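Fake blossom trees for a February table?

gisela_p
I'm sold on faux cherry trees! Set one out at Watska and people kept smiling at it. Real branches drop petals in 3 days.

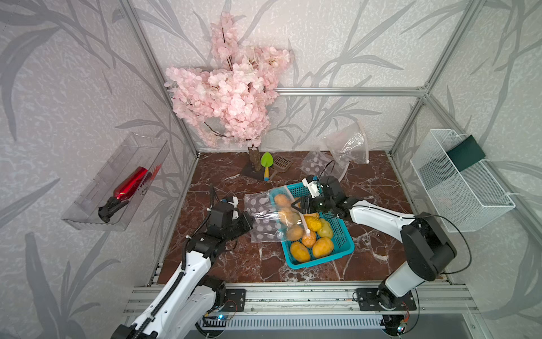
Pale pink blossoms, thin dark branches, square base.

settimio16
Sorry, no. Forced branches smell of spring, and silk never will. Cut them now, keep them cool.

gisela_p
But I reuse mine every year!

saskia_t
Both! Faux in the middle, real twigs in jars. I did 16 jars for Morena's party and loved it.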